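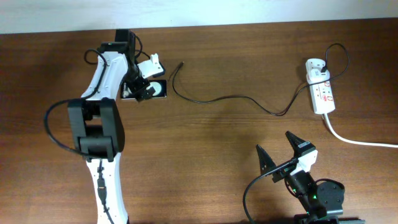

3.2 Tabletop cords and power strips

Desk clutter studies mostly count paper, cups, pens. Cords get left out or lumped under "other". We think that is a mistake. In the Drikwood set (901 desks, all photographed in July) cords were the item people moved most often and put away least.

We split cords into three groups. Live cords, plugged in at one end at least. Loose cords, no device at the free end. Feed cords, the ones running from a strip back to the wall. Coding was done by one person first (Mohcine Badawi), then a second pass on a subset. Disagreements were nearly all live vs. loose, for cords with a plug in the strip and nothing on the other end. Rule after the first pass: code both.

Figure 3. Wooden tabletop with a white power strip, one black plug in the top socket. The thin black cable curves across the table; the white cord leaves the lower end of the strip.

A strip on the table top, as in Figure 3, changes how the surface gets used. People work around it. Small flat items tend to end up on the side away from the strip, and the area inside a cable's curve is treated as taken even when it's bare wood. We call this the shadow of the cord. In the Idbridge offices, where strips were fixed under the desk, the shadow was much smaller and tidying went quicker.

Total cord segments coded: 3,809. Feed cords were the easiest, almost always white or gray and running off one side. Loose cords the hardest. Wide shallow arcs take up far more surface than a coil does, and most people dont coil. Of the 23 people we interviewed, most said they would coil a cord only if they were packing it to go somewhere.

Surface color matters a bit for coding. Black cable on warm brown wood is easy to trace, white cord on a pale laminate is not, and we had to drop several Illwood desks for that reason. Grain was not a problem excpet on very dark tops.

Limits. One photo per desk, so no claim here on how long a cord had been lying where it was. Drawers not opened. Floor cords not coded, see Section 5.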